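Ovard adds aerosol take-back to Vellbridge household collection

VELLBRIDGE – Residents can hand in spray cans at the Maddocks Road site from July, under a service run by waste firm Ovard. The site will take cans of any size up to 1000 ml, full or part used, with a limit of 2 bags per household each visit.

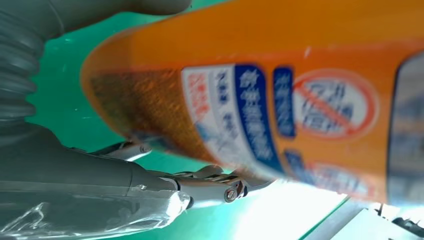 Cans should be brought with their labels still on, so that staff can read the warning symbols and sort them. Labels in any language are accepted. Caps go in the separate tub by the gate.

Ovard collected 608 cans in a trial at its Zellitex depot and has fitted storage cages at Maddocks Road for 200 more at a time. There is no charge. Trade waste is not included.

Ovard press office, Vellbridge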